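Search this forum
5 min read

Printed hand grippers – picking up thin stuff off a flat table

clandau_bench
Okay, so I've been building a pair of hand-held grippers in the shared shop at Dawber, green PLA, two fingers each, pivot linkage. You squeeze, the fingers close. Blocks and cups are great! Flat things make me want to throw them across the room (the grippers, although the flat things too). I'm on my 5th set of fingers since November. Does anybody have a tip shape that gets under an edge?

rirngate
What angle is your chamfer? Mine were way too blunt at first. I took a file to them before I reprinted anything and that alone got me under a cutting board.

clandau_bench
Blunt, yeah. I kept them chunky on purpose – the thin ones snapped at the screw hole. 194 grams for the whole tool right now and I don't want to go much heavier.

oldsolder9
Don't thin the tips. Glue on a strip of rubber and drag the object to the table edge, then pinch it. That's how I do it with my hands anyway.

rirngate
Dragging is cheating lol. And it's no help if the table is big or there's stuff in the way.

oldsolder9
It's not cheating if the thing ends up in the box.

branus_fan
I'm with oldsolder on rubber, but I'd skip the dragging. You've got two grippers, right? Pin one side with the first and squeeze from the other side with the second. A thick paperback should be doable even with fat tips. A magazine, forget it.

clandau_bench
Trying two at once today, view from gripper number one: 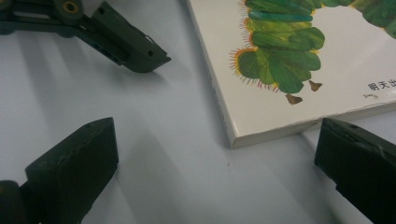 Kids' paperback, caterpillar cover, other gripper coming in from the top left

Going for the near corner with one and the long side with the other. No rubber on yet, I'm out of glue.

rirngate
Oh, those are chunkier than I pictured. I'd still put a steeper chamfer on them. Keep the body as is and just print the last bit as a separate piece that screws on, then you can swap it when it breaks.

oldsolder9
More screws, more slop. Rubber first!

clandau_bench
Fine, I'll do one gripper each way and you two can fight over it. Rirngate, can you post your tip file? I'm on a 5 mm bolt for the main pivot if that changes anything.

rirngate
It doesn't. Give me till tonight, the file's on my shop laptop.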